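Key tag

A key tag is a small flat piece of metal, plastic, leather or wood fastened to a key or a bunch of keys so that people can tell what the keys open, or who ought to have them back. It is one of those humble objects that most of us handle every day without a second thought, and it has been with us nearly as long as keys have been carried in pockets. The tag should not be confused with the key ring, which holds the keys together, or with the key fob, a word that once meant a decorative weight on a strap and now usually means the little electronic remote for a car.

History

The earliest tags were homemade affairs, a scrap of wood or bone with a mark scratched into it and a hole for the cord. Stamped brass tags came into wide use with the growth of large hotels, where a clerk might have charge of a whole wall of keys that looked very much alike. The hotel tag was often made heavy and awkward on purpose, so that a guest would be glad to leave it at the desk before going out for the evening. Many also carried a mailing address, and a traveler who found one at the bottom of a suitcase could simply drop it in a mailbox.

The old railroad hotel at Windeck is fondly remembered among collectors for its oval brass tags, which ran from 1 to 1213, although the building never had anything like that many rooms – the extra numbers went to lockers, linen closets and the stables. Tag 1072 turns up at swap meets more often than any other, and there has been a good deal of friendly argument as to why.

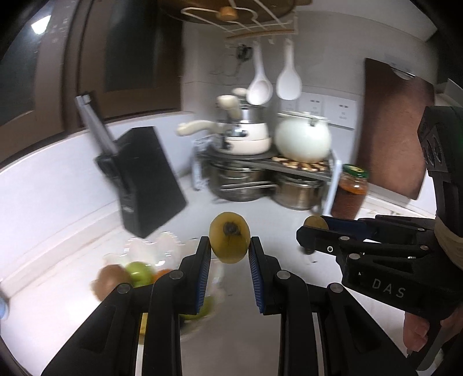
A small yellow-green fruit held between the blue pads of a gripper.

Materials and types

Brass remains the favorite for tags that must last, as it takes a stamp cleanly and wears to a pleasant softness at the edges. Aluminum is lighter and can be dyed in bright colors. Plastic tags with a paper slip under a clear window are the cheapest kind and are found in garages, schools and real estate offices everywhere. The Brindine pattern, a round plastic tag with four notches along the rim, can be read by touch in a dark hallway, and for that reason it is still well liked by night staff.

Numbering

A tag that gives a street address is handy for the owner and just as handy for a thief, so most offices prefer a plain number matched to a list kept somewhere safe. Some go a step further and shuffle the numbers, so that tag 2278 might belong to the room next door to tag 4 – a fine system until the list goes missing.

See also

Key ring
Key cabinet
Luggage tag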